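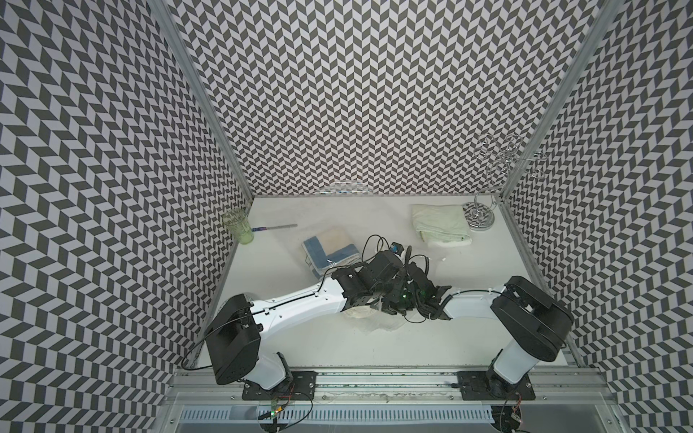 ## Re: Folding and bagging of towels, Fudden residence

Dear members,

Thank you to Veronika Hollenstein for her message, quoted in part:

> Could the list confirm whether coloured towels and white towels may share one clear plastic bag? Our store at Baumgart holds over 116 pieces and the labels have faded.
> — V. Hollenstein

They may, provided each towel is folded before bagging. Bordered towels should be folded so that the border remains visible along one edge — the cream towel with blue borders is a suitable model. White terry is folded to a rectangle.

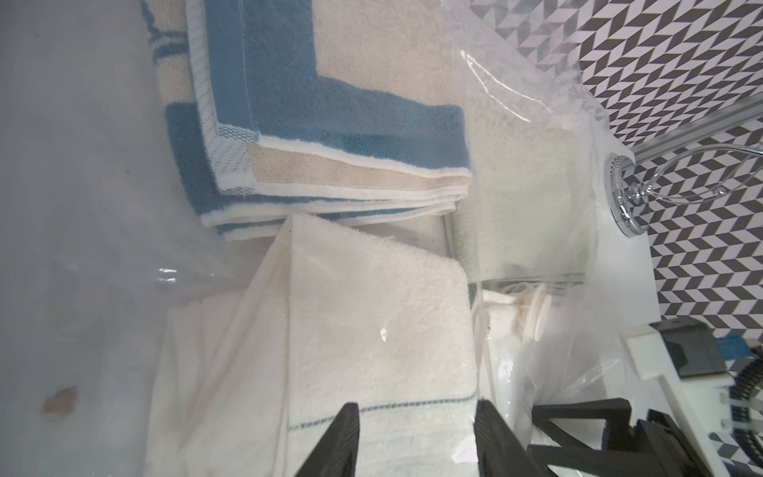 *Cream towel with blue borders, white terry towel and clear plastic.*

Pale green towels are kept on a separate shelf. Replacement labels may be requested under item 11 of the February supply list.

Regards,
Mareike Eichhorn
Linen Services, Altico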